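Tidying up our house rules for hand-held gripper work

I promised last month that I'd write up where we've got to with the rules, and since three of you have now asked me in the corridor, I'd better get on with it!

A bit of background for anyone new. The old sheet was one that Nazmiye Kaplan and I put together in a hurry when the Jokov project started, and it was really a list of things that had annoyed us that week. It said a lot about charging batteries and hardly anything about the work itself. Then the Bedanska people came over to compare recordings with ours and we found that their idea of a finished washing-up task and ours were miles apart (theirs stops when the mug is down, ours when the hands are back at the start). Neither is wrong, but you can't put the two sets together and expect anything sensible to come out.

So the new sheet is 2 pages, and the first is all about the markers. Keep the printed cubes clean. If a corner of the pattern is scuffed or lifting, swap the cube before you record, and please don't go over it with a black pen - I know it's tempting. Left cube on the left gripper, right cube on the right. They carry different patterns, and a swapped pair can spoil a whole afternoon before anyone spots it. Check them at the start of every batch, and again after lunch.

The second page is about the space. Walk round it first. Cables on the floor should run where you aren't going to stand, and if one has to cross your path, tape it down. Bags and spare shoes go well back. At the sink, only put in what the task card asks for, and leave the brush and anything else within reach where the card says, even if you'd never keep them there at home.

We also had a long talk about breaks. I wanted a fixed limit and Nazmiye wanted people to judge for themselves, and we've ended up with a stop after every six takes, longer if your wrists are telling you something. Holding your arms out over a basin is more tiring than it looks. Targets have come down to match, to about 250 takes a month for each pair of grippers, and I'd much prefer 200 good ones if that's how it goes.

One thing still open is what to do with fumbles. Garnetti's draft says bin them, I say keep them and label them. If you've got a view, send it to me before the October meeting and I'll bring the lot along. Printed copies of the sheet are in the tray by the Ichikawa bench, so do take one and scribble on it.

Questions about this newsletter? Reply to the editor | Copyright the newsletter team, all rights reserved | Back to top 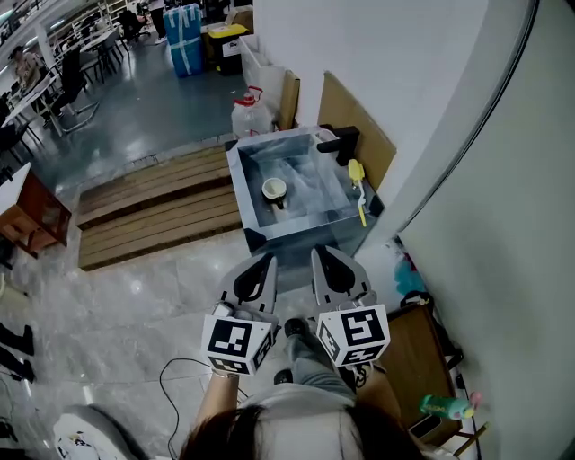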